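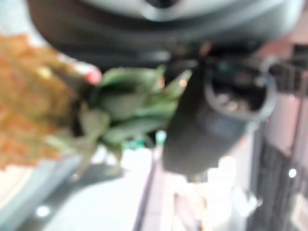
Urnisa Mörser aus Granit, 300 ml
Mit Stößel und Korkuntersetzer

Artikelnummer 2659
Lieferbar, Versand in wenigen Werktagen

Wer einmal Kreuzkümmel frisch zerstoßen hat, kauft ihn so schnell nicht mehr gemahlen! Der Duft steigt schon nach den ersten paar Drehungen auf, und was dann in die Pfanne kommt, schmeckt so viel kräftiger, dass man die Menge im Rezept ruhig etwas zurücknehmen darf. Der Urnisa ist seit Jahren der Mörser, den wir in unserer eigenen Küche am häufigsten in die Hand nehmen, und wir freuen uns, dass er nach langer Pause wieder im Programm ist.

Der Stein stammt aus einem einzigen Block, Schale und Stößel werden also aus demselben Material gedreht. Außen ist der Mörser poliert und lässt sich mit einem Wisch saubermachen, innen bleibt er rau. Diese raue Fläche ist das eigentliche Werkzeug: Pfefferkörner rutschen nicht weg, Knoblauch wird mit einer Prise grobem Salz in kürzester Zeit zur Paste, und sogar zähes Zitronengras gibt irgendwann nach (vorher bitte in feine Ringe schneiden, sonst dauert es).

Technische Daten

Fassungsvermögen: 300 ml bis zum Rand
Innentiefe: 80 mm
Material: Granit, unbehandelt
Untersetzer: Naturkork, lose beiliegend
Hersteller: Urnisa
Spülmaschine: nein

Vor dem ersten Gebrauch

Ein neuer Granitmörser will eingerieben werden. Den Mörser mit klarem Wasser und einer Bürste ausspülen und trocknen lassen. Dann eine kleine Handvoll rohen Reis hineingeben und so lange mahlen, bis feines Mehl entstanden ist. Beim ersten Durchgang wird es grau, das ist Steinstaub und völlig normal. Ausleeren, ausbürsten, noch einmal. Meist ist das Reismehl beim dritten oder vierten Durchgang weiß. Zum Schluss eine Knoblauchzehe mit Salz und etwas Kreuzkümmel zerreiben, die Paste wegwerfen, mit Wasser nachspülen, fertig.

Spülmittel bitte weglassen. Der Stein ist offenporig und nimmt Seifengeschmack an, den man dann wochenlang im Pesto wiederfindet. Heißes Wasser und eine feste Bürste reichen vollkommen aus.
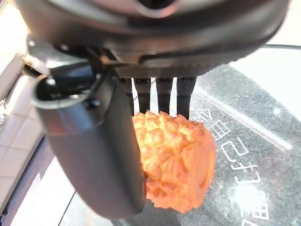

Was hineinpasst und was nicht

Für Gewürzmischungen, Marinaden und eine Portion Pesto für zwei bis drei Personen ist die Größe wunderbar. Eine Currypaste für eine große Runde machen wir in zwei Etappen, das geht auch. Wer regelmäßig Guacamole oder Hummus direkt im Mörser zubereiten und darin auf den Tisch stellen möchte, ist mit dem größeren Memico besser bedient. Der ist flacher, breiter und deutlich schwerer, dafür steht er auch bei wildem Stampfen wie angewachsen.

Unser Lieblingsrezept: Ananas-Chili-Salz

Zwei Teelöffel grobes Meersalz, eine kleine getrocknete Chili, ein paar Korianderkörner und die abgeriebene Schale einer halben Limette. Erst Koriander und Chili fein zerstoßen, dann Salz und Limettenschale nur noch kurz unterreiben, damit es grob bleibt. Über frische, reife Ananasscheiben streuen und sofort essen. Schmeckt übrigens auch auf Wassermelone und gegrilltem Mais großartig!

Fragen aus unserer Kundschaft

Färbt Kurkuma ab?
Ja, ein wenig. Eine Runde roher Reis nimmt das meiste wieder heraus, ein leichter Gelbton kann bleiben.

Wie laut ist das Ganze?
Mit dem Korkuntersetzer erstaunlich leise. Wer kreist statt schlägt, kann auch spätabends noch Pfeffer mahlen.

Gibt es den Stößel einzeln?
Ab Oktober wieder, zusammen mit den Ersatzuntersetzern von Lideo.

Passt dazu

Gewürzbürste von Lideo, Buche und Naturborsten
Schwarzer Pfeffer von Ciobanu, ganze Körner, 80 g
Memico Mörser, flache Form

Preis: 33 Euro inklusive Mehrwertsteuer, zuzüglich Versand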